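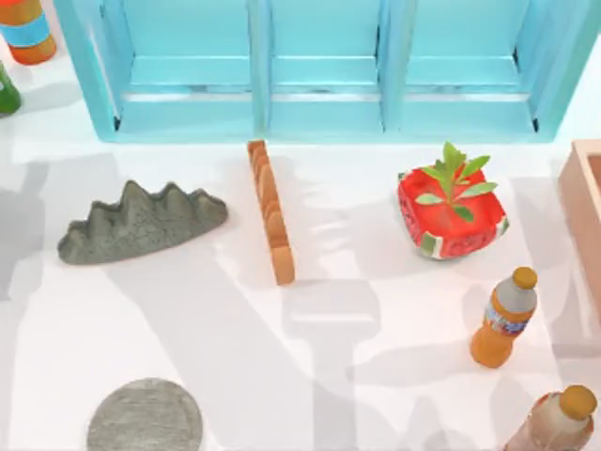
Anwara Ranasinghe wrote on February 23, 2020:

> Hello all, long-time reader, first proper post. I've been going back through the old threads about Dultov leaving Gramus and I think we've all been repeating the same story without checking it. The version everybody tells is that he walked out of the television taping in September, halfway through the second song, because the producer wanted him to mime. My aunt was in the audience that night. She says he finished both songs, bowed, and signed things for people at the stage door afterwards. She remembers it because he borrowed her pen and gave it back.
>
> What she does remember is a row before the taping, in the corridor, and that it was between the keyboard player and somebody from Radetero. Dultov wasn't in it at all. She couldn't hear what it was over. So where does the walking-out story come from? Has anyone seen it in print from before the memoir?
>
> Also, and this is a separate thing, can anyone tell me whether the voice on the B side of "Munshi" is really him? It doesn't sound like him to me.
>
> Anwara

Anwara, welcome, and what a first post! I read it on the tram and missed my stop.

I've been on this list since it was a photocopied newsletter with a phone tree, and I have to put my hand up here, as I'm one of the people who has told the walking-out story more than once. I told it at the pub after the reunion show and I told it to a fellow from community radio who then put it to air. So I spent most of last night on the lounge room floor with the boxes out, trying to work out where I got it.

I can't find it anywhere before the memoir. I've got the weekly music paper for nearly the whole of that year (missing a couple from winter, which my brother used for painting the shed, and yes I'm still cross) and there's a small item the week after the broadcast that only says Gramus had "appeared in good spirits". The next mention is the one most of you know, the paragraph saying Dultov had left by mutual agreement and wished the others well. No mention of miming, no producer. If he'd stormed off a television stage in the middle of a number you'd think that paper would have been all over it, they ran half a page when the bass player had his wisdom teeth out.

The memoir is another matter. I got my copy out again and the passage is shorter than I remembered. He doesn't say he walked off during a song. He says, and I'm typing this straight from the page, "I walked out of there that night and I knew I was finished with it." Which could mean anything! You walk out of a building when you've done your job too. I think one of us read that line, put it together with the miming row (which did happen, only it was a different program and a year earlier) and the thing grew legs. I suspect it might even have been me. Sorry, everyone.

Your aunt's corridor story is the interesting bit. The keyboard player had been asking Radetero for his songwriting share for ages. The royalty statement that turned up in the estate auction, the one Perth people will remember passing around at the record fair, had him down for a total of $431 for a half year when the single was still on the radio every morning. I'd be yelling in a corridor too. If the argument was over that, then it makes sense that Dultov would come away feeling sour, as he'd been the one who talked the rest of them into signing. He says as much in the chapter about his dad. So he may have left over the money after all, and on somebody else's behalf, which puts him in a rather better light than the old tantrum story does.

Could you ask your aunt if she remembers whether the Radetero person was a man or a woman? There were only ever two people from the label who travelled with them, and if it was the woman then I know who she was and she's still about. She used to answer letters. I'd be happy to write to her and post whatever she says, provided she doesn't mind.

Now, the B side of "Munshi". Oh, this one again! I've changed my mind on it at least three times. For those who've joined recently, there are 2 pressings. The first has 2245 scratched in the run-out and the second has 3699, and they are not the same take. On the first one I'm sure it's Dultov. You can hear him do that little catch before the high note, and he comes in early on the last chorus like he always did live. The second pressing came out after he'd gone, and the vocal is smoother and sits further back, and the catch isn't there. My own feeling is that it's the keyboard player singing with a bit of echo slapped over him. My wife, who has far better ears than I do and no interest in any of this, listened to both from the kitchen and called out "that's two different blokes", so take that for what it's worth.

Have a look at your copy under a good lamp, Anwara. The number is very faint on the second pressing and you need to tilt it. If you've got it off the compilation CD then it's the later version, they used the wrong tape and never fixed it, despite a number of very polite letters from this list and one rude one.

If anybody has a clean first pressing and a decent turntable, I'd love to hear a transfer next to the CD. Mine has a jump right through the second verse thanks to a party in a share house a long time ago. Please don't attach it to a message, though, the list software strips attachments and then sends me an error for every single subscriber.

While I'm here, a few of you have asked about the tape of the radio interview. It's still with the chap who was going to bake it. I rang him before Christmas and he said after Christmas. I'll ring again this week. And the colour photocopies of the tour program are ready for everyone who sent a stamped envelope, bar one person in Hobart whose address I can't read. If you sent me an envelope with a lighthouse stamp on it, please email me.

Right, the boxes are still all over the floor and the cat has got into the one with the posters, so I'd better go.

Cheers, and please give my best to your aunt. I'd like to hear more about the pen.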